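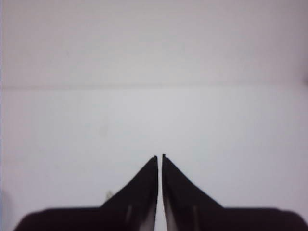

Notice to Plot Holders, Tornen Terrace Gardens

June 1, 2022

The Garden Office of the Virkeck Housing Association wishes to inform all plot holders of a change in the supply of soil amendments. Beginning this month, leaf mold from the Ferow yard will be offered at the lower gate in place of the bark fines previously supplied. Each plot is entitled to 4 bags per season. Plot holders are asked to sign the ledger when collecting and to print their plot number clearly.

The office has received several inquiries regarding Plot 29. The following statement is issued in reply to all of them.

Plot 29 was vacated in March. Under the rules of the terrace, a vacated plot is to be cleared, limed if necessary, and offered to the next household on the waiting list. The former holder left no forwarding address. The shed was found swept, the key hung on its nail, and the hose coiled. A card on the bench read, in pencil, "Please do not dig before the beans are up."

The office considered this card. It was noted that no beans had been entered in the planting record for Plot 29, and that the record had in all other respects been kept with great care for nineteen years. It was further noted that a former holder has no standing to give instructions about a plot. The clearing crew was scheduled for the following week.

The crew arrived with forks and a cart and worked from the path inward. They reported that the soil was dark and fine to the full depth of a fork, and that they had seen none like it elsewhere on the terrace. They also reported that they had stopped. When asked for a reason, the crew leader wrote on the work order, "Warm," and on the line below, "Will go back when told to."

A soil thermometer was borrowed from the Saavedra Nursery. Readings were taken at Plot 29 and at the plots on either side. The neighboring plots gave the figures one would expect of ground that had been under frost the week before. Plot 29 gave 90 degrees. The thermometer was returned to the nursery to be checked and was found to be in good order.

The office then wrote to the Ferow yard, where the former holder had bought compost for many years, to ask whether any of it might still be working. A heap that has not finished will give off heat, and this is well known. The yard replied that the account had been closed for six years. The final entry was for a single bag, collected in person, and marked "returned full."

In view of this, the clearing was deferred. The office wishes to be clear that it was deferred and has not been canceled. The household next on the list was informed by letter and was offered Plot 12, which has good sun but a poor fence. The household declined. They wrote that they had walked past Plot 29 in the evening and would prefer to wait.

Other letters followed. One plot holder asked whether her tomato seedlings could be set on the path beside it overnight until the cold had passed. Another stated that his dog, who is old and stiff in the hips, had lain down there and could not be persuaded to leave before dark. A third letter contained only a complaint about the lower gate, but its writer had added at the foot of the page that the air at that end of the terrace smelled of bread.

The rules do not permit items to be left on the paths. The office inspected the path on a cold morning and found trays of seedlings along the whole of the border, labeled with the numbers of their plots. Also present were two folding chairs, a blanket, and a jar of marmalade. No notices of violation were written. The inspecting officer has asked that it be recorded that she sat down in one of the chairs in order to complete her form, and that the form took longer than usual.

The beans came up in the third week of April. They came up in straight rows at proper spacing, and nobody on the staff could say who had sown them. Some 4 rows had been expected by those who claimed to have expected anything. The rows in fact cover the entire plot, including the part beneath the shed, where they have come through the gaps in the floor and are growing toward the window.

The temperature of the soil was taken again on the day the last of them showed. It was the same as that of the plots on either side. The seedlings were collected from the path by their owners, and the dog now lies down at home.

The condition on the card has therefore been met, and the office is free to dig. The matter was placed on the work schedule for May. It was moved once on account of rain and once for want of a cart. It has since been moved again, and the space for a reason has been left blank.

Plot holders are advised of the following. Plot 29 is not currently available. Picking may begin when the pods are as long as a finger, and each household should take enough for one meal so that all may have some. Anyone wishing to save seed should leave the pods on the lowest part of the vine until they rattle. Stakes are available from the tool store and must be returned clean.

The card has been placed in the file. A second card was found on the bench last week, in the same pencil, and is being considered. It asks that somebody please see to the fence at Plot 12.

Bags of leaf mold may be collected at the lower gate from eight until noon. Please bring your own cart.

Garden Office
Virkeck Housing Association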